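The gripper fault on the Gavthorpe sorting arm: your questions answered

Thanks to everyone who wrote in after the October open afternoon. We've gathered the questions that came up most and done our best to answer them in plain language. 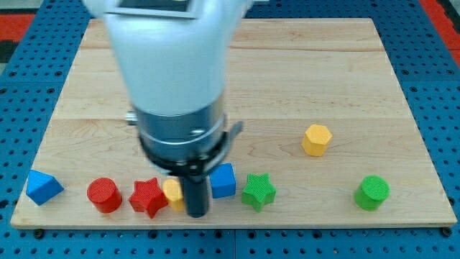

What went wrong, exactly?
The arm came down lower than it should have and pressed its finger into the board. It kept pushing for 2 seconds before the force limit tripped and everything stopped. There were plenty of visitors watching, so it felt a good deal longer than that to those of us at the bench!

Was anyone hurt?
No, and we're very glad to say so. All our visitors were behind the line, and Kristýna Kratochvíl had her hand near the stop button the whole time, as she always does during a demo. The only damage was a small dent in the wood and a scuffed fingertip.

So what caused it?
A height setting. We'd swapped to a longer finger that morning, and the new length was saved in the Verkar controller but not loaded into the program that was running. The arm was still working from the old finger, which is 5 millimetres shorter. It had done 214 picks on the old one without a hiccup, so we were all feeling a bit too comfortable, I'm afraid.

Why didn't it stop sooner?
The force limit had been set fairly high, because the arm used to stop every time it brushed a block and the kids found that disappointing. Čestmír Machala has since brought it back down. You may see a few more pauses than you're used to, and we'd ask you to be patient with them.

What have you changed?
The program now asks the controller for the finger length every time it starts, and won't run if the two don't match. After any finger change we also do a slow touch test on the bare board before the blocks go back on. We plan to run 1,000 picks this way before we book another public demo.

My class uses the same kit at school. Should we stop?
If you haven't changed the finger, you're fine to carry on. If you have, please check the saved length against a ruler, and start at the slowest speed with everybody standing well back. Do write to us if the numbers look odd, and we'll gladly go through them with you.

Can I still book a visit?
Yes, please do. Small groups are welcome to come and watch the test picks, and the kettle is usually on by 10 in the morning.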